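Chapter 5
Teaching by Hand, Teaching by Remote

Most introductions to robot learning begin with a promise: show the machine what you want a few times and it will work out the rest. Students who arrive with that promise in mind tend to have a hard first month. This chapter starts from a more doubtful position. A demonstration is a recording of joint angles, gripper openings and camera views. Whatever the person was thinking while making it is missing from the file.

Two ways of recording are in common use. In hand guiding, you hold the arm and move it through the task. In remote control, you drive it from a second device and the arm follows. Hand guiding feels natural, but your own hands and sleeves get into the camera views, and you feel contact forces that the robot may have no sensor for. Remote control keeps you out of the way and takes most of your sense of touch with it. Claims that one is simply better should be read with care, especially when they come from whoever sells the equipment.

Before collecting anything, look at what the learner will be given as input.
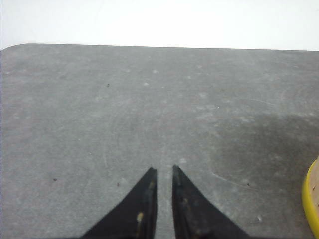 Figure 5.1. View from the wrist: two black gripper fingers, nearly closed, over a gray tabletop. A round object with a yellow rim is partly visible at far right.

Consider how little of the task a view like Figure 5.1 contains. Nothing in it says whether the yellow-rimmed object is a target, an obstacle or something to ignore. The specks, scuffs and darker patch on the table are recorded just as faithfully as the object is, and a learner may well latch on to them. If every demonstration is made over the same marks, good results on that table prove very little about another one.

Rasha Semaan ran into this with the Prenuris exercises used later in the chapter. Her first set had 22 demonstrations, all made by one operator in one sitting. The learned motion copied his habit of pausing before each grasp, a pause that did no work at all.

Section 5.1 covers hand guiding and Section 5.2 remote control. Section 5.3 asks how many demonstrations are enough, a question to which the published answers disagree. Readers who skipped Chapter 4 should go back for the material on camera placement.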